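Wrist rest mouse pads – keep or toss?

fusteo_fan
Clearing off the table in our lounge before my sister visits and I'm stuck on the cat mouse pad, the cream one with the pink wrist rest. I haven't used a mouse in about 2 years! Everything else I can deal with (stickers go in the craft drawer, tumbler goes to the kitchen).

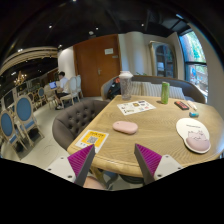
Reply #1 – brollard77
Toss. You already said you don't use a mouse, so what's left to decide?

Reply #2 – Dayana Benavides
Nooo, keep the kitty! I put mine under my wrist when I'm writing by hand and it's great. I'd look harder at that sheet of stickers, I had 200 of those once and used maybe six.

Reply #3 – brollard77
A folded towel does the same job, Dayana. This is how people end up with full drawers.

Reply #4 – fusteo_fan
Ok but the towel doesn't have a cat on it – pad stays till September and then we'll see. Love that pink case too, so it's not going anywhere either. Does anybody want stickers?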